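Ticket: Label printer at Hullia packing room drops off network
Status: Open, waiting on site
Priority: Normal
Opened by: Annelies Ammann
Product: Vomau desktop label printer, Ferolside shipping software

Original report
Printer goes offline every afternoon. Prints fine in the morning, then the queue in Ferolside just sits there saying Sending. Turning the printer off and on fixes it for a while. We ship kitchen and table stuff so when labels stop everything stops, orders pile up on the bench. Has been going on since the office move in June. Please call before coming by, the front door bell is dead too.

Log

9:10 am
Called Annelies. Printer is up right now, of course. Got her to print the config page and read it to me. Wireless on, cable port not used, address handed out by the router. Firmware two versions behind. Left that alone for now, one change at a time.

9:40 am
Remote session on the packing PC. Queue empty. Test label came out ok, barcode scans. Sleep timer on the printer set to 30 minutes. Lunch break is longer than that so it could be going to sleep and not waking up. Turned sleep off. Asked her to leave it and not power cycle if it drops, call me first.

1:25 pm
Dropped again. So not sleep, or not only sleep. Printer screen says Ready, PC can't ping it. Had her print config page a second time and the address is different from this morning. Ferolside still pointing at the old one. Thats most of the problem I think.
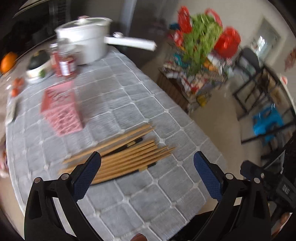 1:50 pm
Logged in to router. Lease time is very short, no idea who set it. Reserved a fixed address for the printer, restarted it, changed the port in Ferolside to match. Cleared 40 stuck jobs. Told Annelies to reprint from the order list and not from the queue, otherwise duplicates. She had already reprinted 3 by hand, will check those against the carrier pickup sheet herself.

2:15 pm
Five labels in a row, no trouble. Then one came out shifted down, half the address on the next label. Separate issue. Roll guide was loose, she pushed it in and ran the calibration from the printer menu (hold feed until the light blinks). Lined up again. New rolls are from Domínguez and a bit narrower than the old ones, so guide needs to be set each time they swap brands. Added to thier notes.

3:30 pm
Checked back. Still online, same address. Signal is weak though, printer is on the lower shelf behind the tape stand. Suggested moving it up or running a cable. She'd rather have a cable, asking the landlord if they can drill.

To do
- firmware update, after last pickup, not during the day
- check the reservation survives a router restart
- second PC in the office still has the old port, fix remotely when its switched on
- cable: waiting on Annelies
- shift problem: close if no repeat by next call

Keeping ticket open until the cable question is settled.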